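Callberg Guest House
Gallery: the rooms and what we put in them

Mar 4, 2019

We have four rooms to let on the upper floors of the old Callberg house, and people who write to us often ask what they are like and what is provided. The page has been put together to answer that. The rooms were redecorated over the winter by Benedek Barta, who also made the shelves and mended the window seats. Breakfast is not served in the house, but every room has a kettle, cups and a welcome tray.

More pictures will be added in April, when the garden is fit to be seen and the back stairs have been painted.

The welcome tray

Each room gets a tray on the day of arrival. The trays are wooden, with a raised border and a handle opening in each side, so they can be carried to the window seat or down to the garden. We bought them from Fornedo, who have a shop on the market square, and they have lasted well. They can be wiped with a damp cloth but should not be left in the sink.

What goes on the tray changes with what the shop has in. It is usually a few small wrapped things to have with tea or coffee. Guests who can't eat nuts, milk or wheat should say so when they book and we will put out something else. 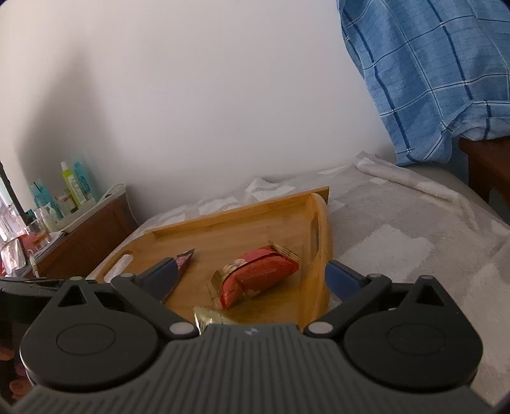

Wooden tray with wrapped snacks, on the grey and white blanket.

Tea, coffee and sugar are kept in the tin beside the kettle and are filled up every other day. If you run out before then, there is more in the cupboard on the first-floor landing. Please help yourself.

Blankets

There is a spare blanket in every room, normally folded at the foot of the bed. The patterned ones are cotton and can go in the machine. The heavier wool ones are in the chest on the landing and are better for the two north rooms, which are cool until late spring. Please use the old tartan rugs for the garden and leave the bed blankets upstairs.

Walls and paint

All four rooms were painted in the same pale colour, with a slightly darker one on the doors. Benedek used about 20 litres in all. We have left most of the walls plain. There are hooks behind the doors for coats, and we ask that nothing is stuck to the paint.

Booking

Letters and messages go to Imre Szekeres, who keeps the bookings. Evenings are the best time to ring. Parking is in Gulyás Street, behind the house, and the gate is locked at eleven. Ask for the code when you collect your key.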